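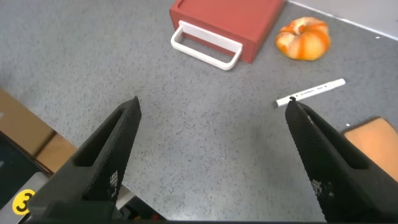

A white marker and a small red drawer box on a speckled counter.

Week 7: Keeping a household budget you will still be using in June

Okay, so this handout goes with tonight's session, and it covers more than I'll get through out loud. If you missed last week (the one on reading a pay stub) you can still follow along, but have a look at the yellow sheet first so that "net pay" means something to you.

I want to start with the number we're going to use all evening. Our practice household brings home 2542 dollars a month after taxes. Two adults, one kid, one paycheck that's steady and one that comes and goes. I picked an awkward number on purpose. When I used to teach this with a nice round 3000 everyone did the math in their heads and went home happy, and then their own numbers came out ugly and they quit.

Fixed, floating and lumpy

I sort spending into these three piles. You'll see other names for them in the library books and that's fine.

Fixed is rent, the phone plan, the bus pass, the car payment. Same amount, same time. You can't do much about it this month.

Floating is groceries, gas, eating out, the stuff that's different every week. This is where most people go looking for savings first, and there usually are some, but I've watched students squeeze the grocery line until they were miserable and ignore a gym membership they hadn't used since high school. Check the fixed pile first!

Lumpy is my favorite pile and the one that wrecks budgets. Car registration. School pictures. New tires. The birthday month, if your family is like mine and everyone was born in April. You know these are coming, you just don't know them by heart. Write down every lumpy thing you can remember paying in a year, add it up, divide by 12, and put that amount away monthly. It feels terrible for the first few months because you're saving for things that haven't happened yet. Stick with it.

The 14-day log

Before anybody sets a single limit, you log. Fourteen days is enough to start. Every purchase, even the vending machine, even the dollar you gave your nephew. Paper, phone notes, back of an envelope, I don't care. I do care that you write it the same day. I've tried catching up on a Sunday-night kind of schedule and my memory is just no good – I always come out forty dollars short and start inventing coffees.

Don't change how you spend while you log. I know you will a little bit, everybody does, but try.

At the end, go through with three colors, one per pile. Then double the floating total and you have a first guess for a month. A rough one, and it'll be wrong, and we fix it in week 9.

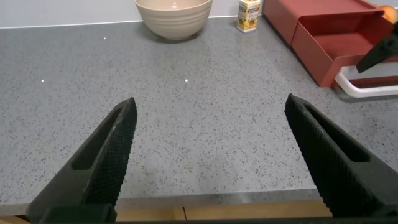 Arif Osman asked at this point last term whether doubling two weeks gives you too small a number, seeing as most months have 30 days or more and two weeks doubled is only 28. Yes, it does, and I'm glad he brought it up. For groceries the two missing days can be a real chunk of money. If you want to be more exact, divide your total by 14 to get a daily amount, then multiply by 30. Say you logged 336 dollars of floating spending. That's 24 dollars a day, so 720 for the month. Doubling would have given you 672, and there's your mystery 48 dollars that "went somewhere."

He also wanted to know what to do with the paycheck that comes and goes. My answer is to budget off the worst month you've had in the past year and treat anything over that as extra. Some of you will hate this. If the worst month was zero, come and talk to me, we'll work out something else.

Working it through

Back to our 2542. Suppose the fixed pile is 1490 and the floating pile is the 720 from above. That leaves 332. The lumpy list for this family adds up to 2160 a year, so 180 a month. Now we're down to 152.

What do you do with 152 dollars? In class I want you to argue about it in pairs. Things to bring up:

Is there a debt charging interest, and how much?
Is there any cash at all set aside for a bad week?
Who in the house gets spending money that they don't have to explain? (Please don't skip this one. Couples fight over it more than rent.)

I don't have a right answer in my folder. I have an opinion, and you'll hear it after the break.

Before next time

Start your log tomorrow, wherever you are in the month. Make your lumpy list and ask someone older in the family to look it over, they'll remember things you don't. Bring both, plus a calculator if the one on your phone annoys you as much as mine does.

If you share money with somebody, show them this sheet before you start writing down what they spend. I learned that one at home.

Handout revised April 2023. Extra copies are in the tray by the door, and the blank log pages are stapled behind this one.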